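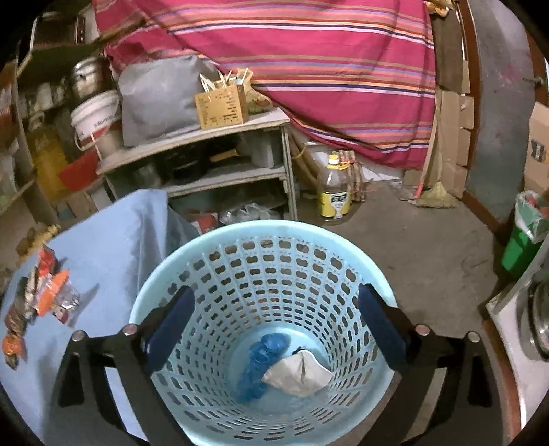
# Who decides things for your school?

Maybe you think the principal is the boss of everything. The principal decides many things, but some questions are too big for one school. Should the town build a new gym? How many buses do we need? For these questions there is a group of people with the name **school board**.

## Who is on the board?

In the town of Dratby the board has seven members. They are parents, shop owners, a nurse, a retired farmer. The adults of the town vote for them, the same way they vote for a mayor. Most members have another job in the daytime, so the meetings start at 7 in the evening.

One member is the **chair**. In Dratby the chair is Keerthana Hegde. She says whose turn it is to speak, and she votes too, but her vote is not bigger than the others.

## Where does the money come from?

Schools are paid with **taxes**. This is money which people give to the town, the county or the state, so that everybody can use things together - roads, libraries, fire trucks and schools.

The board makes a plan for the money. The plan is called a **budget**. Dratby has 3104 students in all its schools, and the budget must be enough for every one of them.

## A real question: the Wasach School roof

Wasach School is small, with 308 students, and its roof is old. Last December the board had to choose: repair the roof, or build a new school?

Some families wanted the new building. Other people said it costs too much. A petition came to the board with 1033 names on it. (A petition is a letter that many people sign.) The members listened for two meetings, and then they voted. Five said repair and two said build. So the roof will be repaired, and the two members who lost the vote must accept it also.

## Can children speak to the board?

In many towns, yes. You put your name on a list before the meeting, and when the chair calls you, you have a few minutes. Write your words on paper first. Speak slowly. You may disagree with the board, but stay polite.

## Words to remember

- **Board member:** a person chosen to help decide for the schools
- **Agenda:** the list of things to talk about in a meeting
- **Minutes:** the written notes of what was said and decided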